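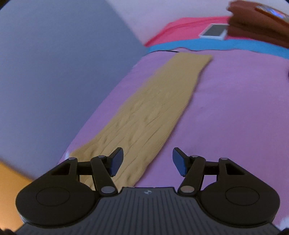 La bande beige, posée en diagonale sur le lit

Écharpe toute plissée après lavage, comment la rattraper ?

Ebere Etim
Bonjour à tous ! Je viens de finir ma toute première écharpe et j'en suis folle – 300 grammes de fil Uzor, deux mois de soirées ! Sauf qu'après un passage en machine elle fait des vagues partout, et un bout est plus étroit que l'autre. Vous feriez quoi ?

Hanneke Smits
Bravo pour cette première ! Il faut la bloquer : trempage dans l'eau tiède, on essore dans une serviette (sans tordre !), puis on épingle à plat, à la bonne largeur, et on laisse sécher toute la nuit. J'adore ce moment, les mailles se remettent en place – un vrai bonheur. Si c'est de l'acrylique, plutôt de la vapeur, fer tenu au-dessus sans toucher.

Abimbola Sani
moi je repasse et basta

Zainab Mohammed
Pour le bout étroit, compte tes mailles au début et à la fin, tu en as peut-être perdu en route. Ça m'arrive encore !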